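Unit 6: Fall Mite Counts and Winter Feed

Read this before the Monday lab. Bring a veil, gloves and a pencil. The Plutley yard has 20 hives, 14 of them singles and six of them doubles, and each pair of students will be assigned one. The yard sheet is kept by Dace Liepiņa; write the hive number on everything you hand in.

6.1 Terms

Mite load: mites per 100 adult bees, given as a percent.
Phoretic mite: a mite riding on an adult bee. A wash counts only these. Mites under capped brood are missed.
Cluster: the ball of bees formed in cold weather.
Stores: honey or cured syrup held in the comb.

6.2 Taking the sample

Find the queen first and put her frame aside. If you can't find her, check each sample frame on both sides before shaking. Take bees from a frame with open brood, where nurse bees gather. Shake the frame into a tub, let the older bees fly off for a few seconds, then scoop a level half cup. A level half cup is taken as 300 bees in all our records. Tip the bees into the wash jar, add alcohol to cover, and swirl for one minute. Let the jar stand, then count the mites that have dropped through the screen.

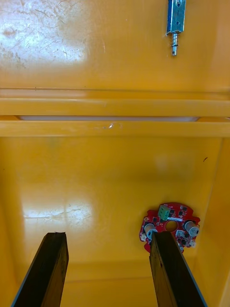 Fig. 6-1. Solenoid with spring and plunger, in yellow enclosure.

Load = mites counted ÷ 300 × 100

Worked case: 9 mites in the jar gives 9 ÷ 300 × 100 = 3 percent. The course limit for August is 2 percent, so this hive is treated. A hive with 3 mites in the jar is at 1 percent and is washed again in two weeks.

A sugar roll may be used in place of the alcohol wash where the owner will not give up the bees. Its counts run lower and vary more between operators. Do not mix the two methods in one column of the yard sheet.

6.3 Weighing

Weigh each hive from the back, then from the front, and add the two readings. The Soneson scale reads in pounds. Subtract the weight of the empty gear and the bees, which for our doubles comes to 64 pounds. A double that weighs 140 pounds therefore holds 76 pounds of stores. Our target for a double going into November is 80 pounds, so this hive is 4 pounds short.

Efren Galang's yard notes use a single lift from the back, doubled. This is quick but assumes the load is even from front to back – it often isn't in fall, when bees fill the rear of the box first. Use both lifts for graded work.

6.4 Syrup

Fall syrup is two parts sugar to one part water by weight. Heat the water, take it off the burner, then stir in the sugar. Do not boil the mix. For a small batch, use 1,000 grams of sugar and 500 grams of water. Feed inside the hive, with the entrance reduced. Open feeding starts robbing and is not allowed at the yard.

Stop liquid feed once days stay below 50 °F. After that use dry sugar or fondant over the cluster. 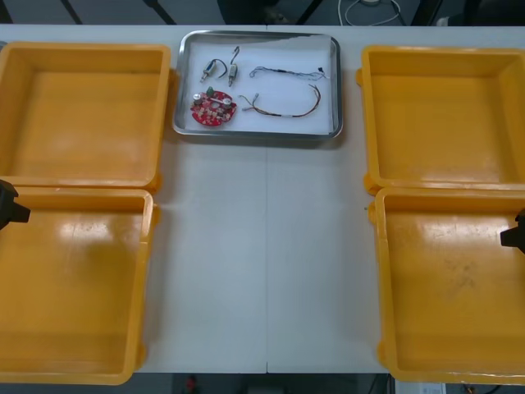

Fig. 6-2. Yellow trays and steel tray on a white table.

6.5 Closing up

Entrance reducer on the small setting. Mouse guard over it before the first hard frost. Tilt the hive slightly forward so water runs out. Leave the top vent open the width of a pencil – more than that loses heat, less lets damp collect under the lid.

6.6 To hand in

Mite load with the raw count, both scale readings, estimated stores, and one paragraph stating whether you would treat, feed, combine or leave the hive. Papers go to Eglė Siliņa by the start of the next lab.

Reading: Stankevičius, course notes, section on brood breaks.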